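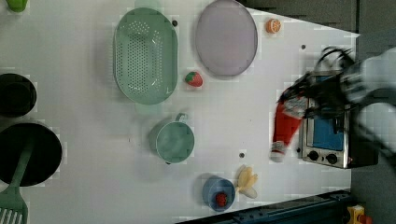
Can I use a toaster oven in a rented room where the kitchen is shared?
Ask the landlord first and get the answer in writing, and then plug it directly in the wall and never in an extension cord.

I put this question at the top because I received it again this week, and the longer answer is below. I also reply to the message about small kitchens from November.

> From: list member, Clakton
> I move next month to a furnished room in the Arroyo building.
> The kitchen is shared by four people and I get one shelf and
> half of a cupboard. What should I bring and what should I
> leave with my parents? I cook simple things, mostly pasta,
> vegetables and eggs. I do not want to buy everything two times.

I lived in the Arroyo building for three years, so I can tell how it was for me. Maybe the rules have changed, please check with the office.

The cupboards are not deep. Before you pack, measure your biggest pot together with the handle. My cupboard was 54 cm wide and my pan with the long handle did not go in unless I turned it, and then the door stayed open. I sent that pan home after one week.

For pasta and vegetables you need one pot, one frying pan, one colander and one good knife. I would choose an oval colander and not a round one, because it can stand on its side against the wall of the cupboard. Plates you can find in the kitchen, but people take them to their rooms and forget them there, so bring two of your own in a color that is easy to recognize.

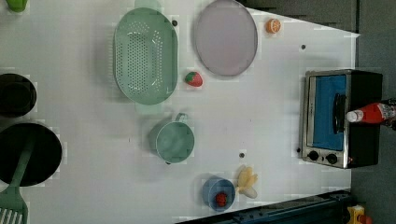
About the shelf in the refrigerator: write your room number on everything, also on the eggs box. I used paper tape and a pencil. The pencil does not wash away when the tape gets damp, but a pen often does.

The other subject is cleaning. In my time we had a list on the door, and each person had one week. It worked well with four people. When somebody was away for the holidays, we changed weeks before the trip and wrote it on the list. I recommend to agree on this in the first days, when everybody is still polite - later it is more difficult to start this talk.

For buying used things, I had good experience with the Brotel store near the bus station. They have pots and plates by the piece, and they let you look at the bottom of the pan before you pay. If the bottom is not flat, do not take it, it will be slow on the electric stove. Vasavis delivers new things, but the delivery comes in the morning and you must be at home to sign.

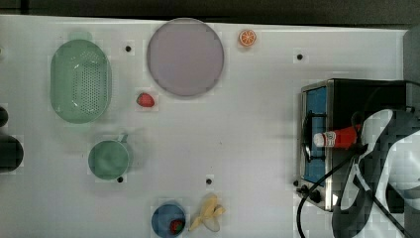
Colander, plate and some food on a white table.

One thing I forgot: the smoke alarm in the Arroyo kitchen was very sensitive. Open the window before you fry, also in winter.

If other members lived there after me, please correct what is old. I would like to know if the office still keeps the spare keys at night or if one must call the phone number on the front door.

With regards,
a former tenant, Arroyo building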